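Ticket 564: Obituary pages show wrong years in office
Project: Pumville political biography archive
Status: Open, waiting on reindex
Opened by: Eustaquio Arriaga

Readers report that the obituary page for former premier Szabo gives his time in office as three years. The article text has it right. The error is only in the fact panel beside it, where the second term is missing. The page for Ralusov has the same fault.

Steps to reproduce:
Open either obituary from the search page.
Compare the "In office" line with the second paragraph.
Reload with the cache off. The panel does not change.

Checked so far:
The article database has both terms for both leaders. The panel doesn't read from there. It reads from the old Pomen import, which was keyed in from paper records before the site moved. That import allows one start year and one end year per person, so anyone who lost office and came back gets the first term only.
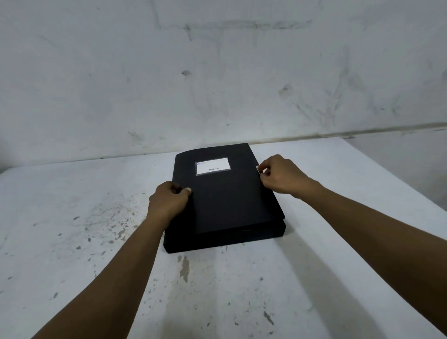
Black document box with a label window in the lid.

I ran a query for leaders with more than one term in the article database and got 50 names. I opened the first few and the panel was wrong on each. Leaders who served a single unbroken term look fine, including the ones who led a coalition through an election and stayed on.

Tried changing the end year by hand on the Szabo record. The panel then showed the years he was in opposition as years in office, so I put it back.
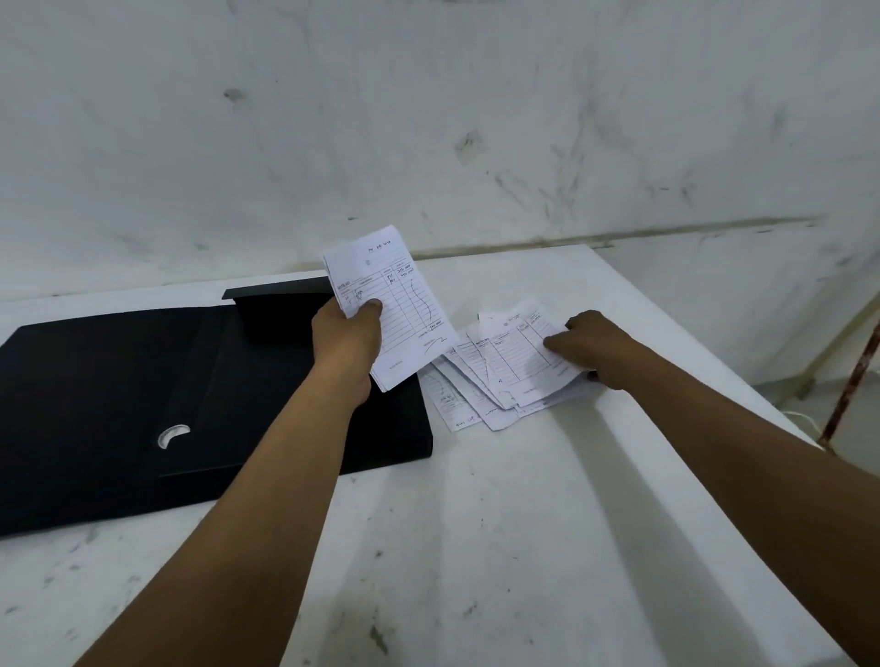

The better fix is to point the panel at the article database and drop the import for this field. I made the change on the test server in October and the Szabo page came up with both terms, in order. Ralusov still showed one. His second term is entered as "acting" and the panel skips that status.

Question for the editors: do we count acting terms as time in office?
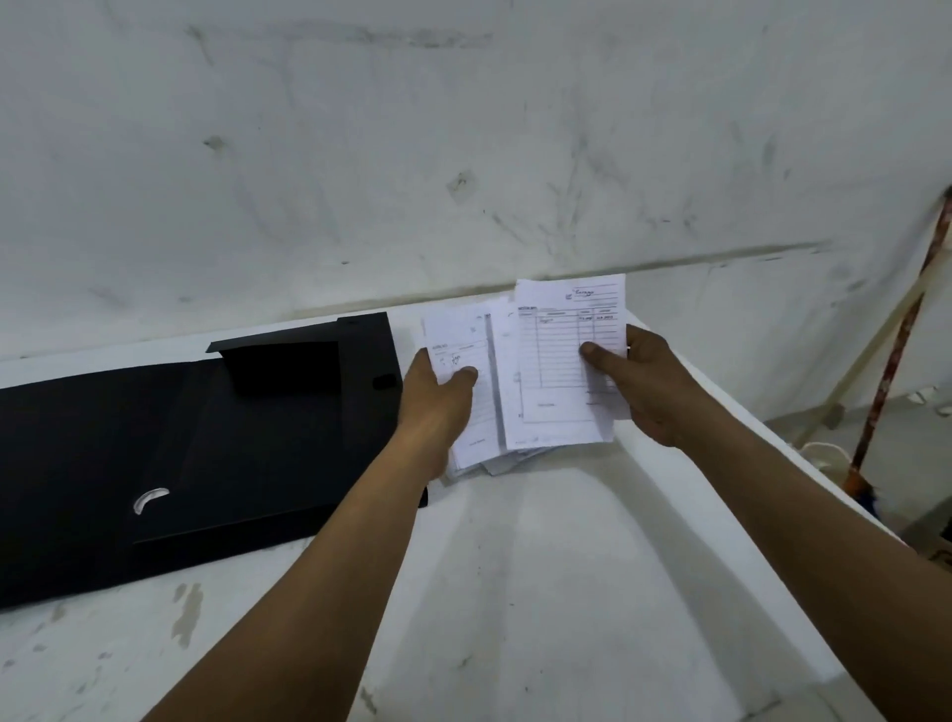
Editors' desk reply, 3:50 p.m.: Yes, count them, but print "acting" after the years. Parliament never confirmed him the second time and his party still argues over it. Please leave the headline as it is.

Added the acting label on test. Both pages now match their articles. The full reindex covers 2000 pages and is set for tonight. Leaving this open until I have checked the live panels.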